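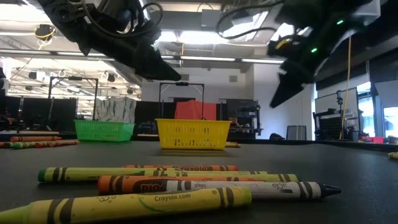

Equipment planning meeting, Jul 21, 2025
Present: Hamisi Muriithi, Yoga Sinaga, me (taking notes, so blame me for the spelling)

1. Last time's actions
Yoga has chased Anska twice over the late invoice and had one reply, which was an out-of-office. I still haven't done the asset list. Sorry, all. Carried over again.

2. Spare grippers
Hamisi wants a spare pair on the shelf before the summer closure, and I'm with him on this. We lost most of a week in spring waiting for a single part! Sitthichai have quoted 1496 for the pair with delivery in 18 days. Woltano came in a bit lower but won't commit to a date, so we all leaned towards Sitthichai. Yoga asked whether fingertips could be bought separately, as those are what we get through. I said I'd ring and find out.

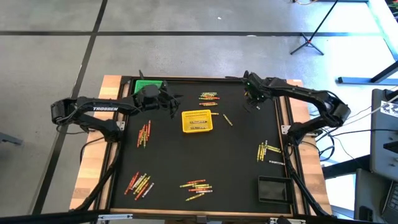 We then got on to cables, as we always do. Yoga would like proper cable chain on both arms and Hamisi would like it to cost nothing. Agreed to put 100 aside for clips and sleeving for now and look at chain again in the autumn budget. I'm a bit doubtful that clips will do the job, but fine – it's a start.

3. Sorting table
Hamisi asked if we should buy a second table for the sorting work or keep sharing the one we've got. Yoga is firmly for a second one (she does most of the resetting between runs, so she would know). Nundari have a bench in their July list that might fit, but we'd need to measure the gap by the door first. More small baskets and trays were agreed without any argument, which must be a first. Crayons come out of petty cash as before.
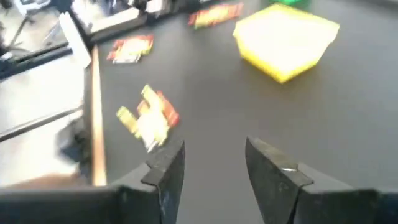

4. Actions
Hamisi – raise the order with Sitthichai once I've heard about fingertips
Yoga – measure the gap, ask Nundari for bench sizes
Me – ring Sitthichai, order baskets and trays, do the asset list

5. Any other business
Hamisi would like the quotes kept in one folder. Yoga has set one up and will send us the link.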